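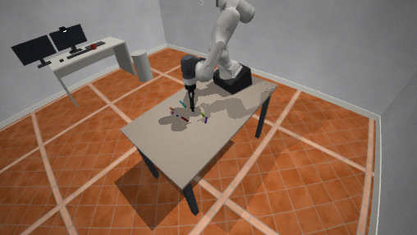 Let the Small Shops Close at Lunch

When I moved to Bukthorpe, the thing that made me angry first was the lunch break of the hardware store. I needed four screws. I walked there at a quarter past one, and on the door was a paper: back at two. I come from a big city where no door is ever closed, and I thought, how can a business live like this?

That was 18 years ago. Now I want to defend this paper on the door, because it will soon disappear. The shop owners' association of our town has proposed that every store on the main street must stay open from nine to six without a pause. The stores that refuse will lose their discount on the rent. The vote is in November.

I understand the reasons. Gijs Prins, who wrote the proposal, says that people from Wedon drive to us at noon, find closed doors, and drive home again. I believe him. He has a shoe store and he sees them through his window. But his store has three employees, who can eat one after another. The hardware store has one man in it, and so does the shop where I bring my watch.
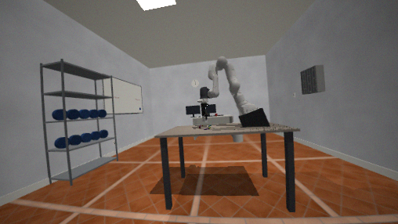 For a man alone, "open without a pause" means that he eats a sandwich behind the counter and puts it down each time the bell rings. I did this myself for two years, in a stationery store in Wikport, before I had my present job. I remember that I was not polite after three o'clock. I made mistakes with the change. Once I sent a customer home with 200 envelopes when she had paid for 300, and she had to come back on the bus. I don't think she thanked the association for our long hours.

There is one more thing, and it is harder to explain. When the stores close, the owners go out. They sit on the bench by the church, or they eat soup at Hamdy, and there they talk to each other. In this way my neighbor Pieter De Smet found a buyer for his old shelves, and the baker learned that the street would be dug up. A newcomer like me could sit down also, and after some months they began to speak slower for me. Half of my English comes from that soup.

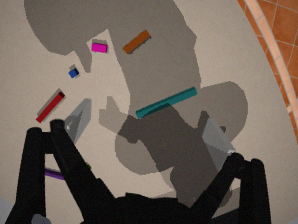
What I would propose

I would not leave everything as it is. Let each store choose one hour, put it in large letters on the door, and keep to it. Let the bigger stores stay open, if they want, and keep the discount for all. The visitors from Wedon can read a sign. If they must wait, there is a bench, and on Friday there is also the market.

I still buy my screws at the same store. I go at two.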